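Brisier Wipe-Clean Table Cover, Long-Term Check
By the Garba Home desk | August

The cover has been on our kitchen table for 13 months. Thickness is even and the edges lie flat after two days of use. Coffee wipes off with a damp cloth; ballpoint ink leaves a faint line.
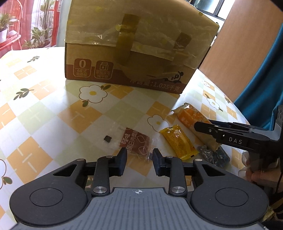

Heat is the weak point. A pan lid left a dull ring that never cleared. The Orus cover, at 530 grams, is heavier and marked less, but it slides on bare wood.

Rating: 3.5 of 5

13 comments | Share
© Garba Home | Back to top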